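Section 4: Visitor demo, simulated bench

For open days and school visits. Assumes section 3 done (licence, display, both views up). Written in a rush after the January visit, F. Aitken to tidy.

Before the doors open

1. Start Rovura first, then Durko. Other way round and the views come up blank.

2. Load the scene called Pullalen. Takes 300 seconds on the old desktop, don't click anything meanwhile.

3. Check the seed box says 1668. Any other seed puts the objects somewhere else and the talk cards won't match.

4. Left screen = gripper view. Right screen = side view. Label them, people ask.

5. Set speed to slow. Default is far too quick for a crowd.

NOTE: Visitors at the back will ask where the real arm is. It's a simulation, say so at the start and again when the second group comes in.

Gripper view

6. Press Home, wait for the beep, then Approach.

7. Open the fingers fully before you hand over the controller. The hammer handle runs right down the middle of this view at the approach point and children go for it straight away. Fine. Let them.

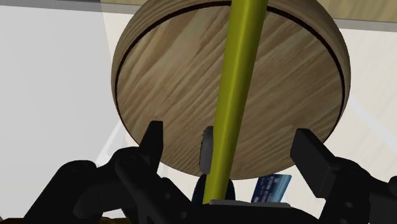 8. One visitor at a time on the controller. Five presses each if theres a queue.

9. Keep the stick gentle. Full tilt trips the joint limit and you get a red banner. Clear with Reset, not Restart. Restart reloads everything, another 300 seconds of standing about.

CAUTION: Do not let anyone press Record. Disk filled up half way through the last open day. Sayaka Hirose has the admin login if it happens again.

10. If the fingers go through an object, Reset. Known fault, logged as 2,244, not fixed in this version.

Side view

11. Switch the talk over to the right screen once the arm is back up and clear. Easier for explaining which bit is the wrist, which is the base. Point with the stick, not your finger, screen marks badly.

12. Ask the group what they'd pick up first. Hammer, card and round wooden piece are the usual answers. The card is the hard one, it lies flat and the fingers have very little to get hold of. Good moment to talk about why.

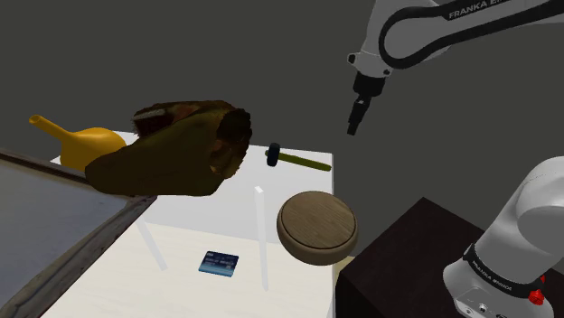 13. Let the group vote, then run it by hand from Approach. Don't promise it will work.

14. Group size 8 at most. More than that and the ones at the side can't see the left screen at all.

NOTE: Wihongi plug-in must be OFF for visits. It draws coloured lines over both views and the questions never end. Menu, Extras, untick. Check it agian after any Restart, it switches itself back on.

Changing groups

15. Reset, Home, fingers open.

16. Wipe the controller.

17. Check seed still 1668.

Closing down

18. Durko off, then Rovura. Wait for the fan to drop before you pull the plug.

19. Write the number of groups in the blue book, plus any red banners and what the visitor was doing when it came up.

Section 5 covers the sound set-up, skip if no speakers.

Last changed 8/24/22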